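I have spent a fortnight writing the house rules for our robot cell, and I would like it recorded that the robots have been the easy part. A thread.

Background for anyone new: I look after the handling work at Estmont. Two arms, one patch of floor, a lot of picking things up and putting them down again. Until this month the rules were a laminated sheet that said PLEASE BE SENSIBLE.

Rule one of the new set is that the sheet comes down. It had been signed by 2 people, one of whom left before I arrived.

Rule two: whoever presses start says so out loud. You'd think this would be uncontroversial. Joris Baert wanted to know how loud. We now have a sentence in the document that says "audible at the door", and I wrote it, and I have to live with that.

Rule three is the speed limit. 600 millimetres a second with the gate shut, and 332 if anyone has a pendant in their hand and a reason to be near it. Several of you are going to ask where 332 came from. It came from Oddur Norðdahl, a spreadsheet and a very long afternoon. I asked if we could round it to something a person might remember. We could not.

(He did say we could round down. Then he looked so sad about it that I left it alone.)

Rule four: one arm in the shared area at a time, unless the job is written up as a two-arm job. "Written up" means a page with both paths on it and a name at the bottom. "I watched it and it looked fine" is not a page.

Rule five covers the things we pick up. If it's going to be gripped it has to be on the list, with its size, its weight, and what happens if it gets dropped. Most of our list says "bounces". I was told this wasn't a proper entry so it now says "low consequence (bounces)".

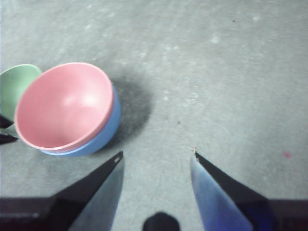 Rule six, then, and this is where I lost the room. Nesting. If one bowl is sitting inside another, is that one object or two? The gripper has no opinion. The planner has a strong opinion and it's wrong half the time. Veerle Jansen says two, always, because you can lift one and leave the other. Joris says one, because you can also lift both by accident.

We settled on this wording: "Stacked items are logged as separate items and approached as a single obstacle." It took most of a morning and I'm prouder of it than of anything I did at university.

Rule seven is fingertips. Look at them before every run. Pads still on, nothing stuck to the ends, tips meeting where they ought to. Wipe them if they need it. It takes less time than reading this post and people will do anything, ANYTHING, to get out of it.

Pads get swapped at 3,000 cycles whether or not they look all right. I've had the "but they look all right" conversation. I've had it with every single person in the building, including one who was delivering water.

Rule eight: floor work counts as work. For ages we had a lovely thick section on benches and not a word on the floor, as though nothing ever goes on the floor. Everything goes on the floor. Concrete doesn't forgive a bad height setting either. A bench will at least wobble and give you a moment to reconsider.

So, for floor jobs: check the height at the actual spot, not at the spot next to it. Old floors go up and down. Ours goes up and down like the Fens, which is to say hardly at all, but enough to bend a finger.

Also for floor jobs, do a lighting check. Long soft shadows next to a pale object will have some vision systems swearing blind there's an edge there. You can move the lamp or you can teach the software. Move the lamp.

Rule nine is what to do when it all goes wrong, and it's short. Stop it. Leave everything where it is. Write down what you saw before you start explaining it. Lotte Dekker asked for that last bit and she was right, our old incident book is all explanation. One entry just reads "Bullance being Bullance again".

Bullance is the name of the older arm, for the record. I didn't choose it.

Rule ten was going to be about food in the cell. It's been withdrawn pending talks.

A few people have asked why we don't just point at the published standards and go home. We do point at them, there's a whole page of pointing. But a standard won't tell you who puts the bowls back, or what to say to the chap from Postma who leans on the gate while he's on the phone. You have to write that bit yourself. (What you say to him is rule four of the visitor section, and it's quite polite.)

Rocío Zepeda is trying the draft out at Drestow on her own kit and has sent back comments. The first one is "who is this written for". The second one is a correction to my spelling of "manoeuvre". I've accepted the second.

Version one goes up on the wall in November 2019, unlaminated, because laminating it is how we got into this mess. It's four sides of A4 and there's a pen on a string.

Somebody has already taken the pen.

Replies are open if your place has a better answer on nesting. If your answer is "buy different bowls", Joris has beaten you to it.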